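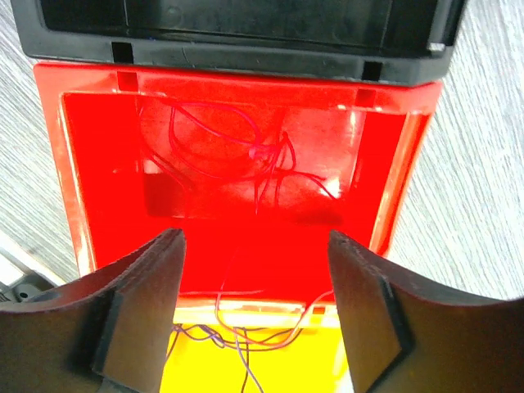
**Unit 5: Reading the terms on auction and resale lots**
Handout, October. Instructor: Fereshteh Ghasemi

A guarantee is only as good as its definitions. Before you bid, find out what the seller means by "tested." At Burnine it means somebody plugged the thing in. A light came on, so it passed. Whether the motor turns under load is your problem.

Compare two sets of terms from the reading packet:

- **Gista:** returns within 2 days, buyer pays freight, 30 percent restocking fee
- **Tekleab:** no returns, but a preview hour before each sale

Students usually prefer Gista. I don't see why. Take a $400 lot: the fee is $120 before you have paid a cent of freight. An hour of looking costs you gas.

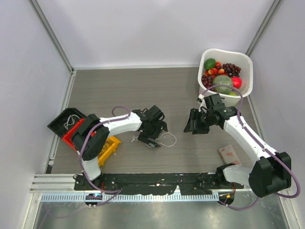

*Two arms on a shared mounting bar, gray tabletop.*

**Buyer's premium.** Always add it before you set your limit. Sellers like to say it "keeps consignor fees low." Maybe so. Ask to see the consignor fees.

**"Estate fresh," "barn find," "warehouse clearance."** None of these is a condition. Cross them out of the listing and read what is left. Often it's a model number and a shrug.

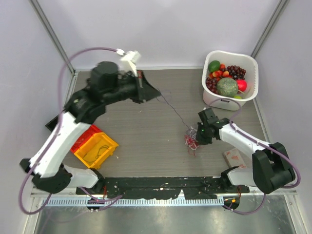 *2 min read*

**Reserve prices.** Dreltell posts "low reserve" on nearly every listing and never gives the amount. Low compared with what? Treat it as no information.

**For next class:** bring one listing with a guarantee in it. Mark each word the seller would get to interpret in a dispute. Be ready to say who decides, and how long the buyer has to complain.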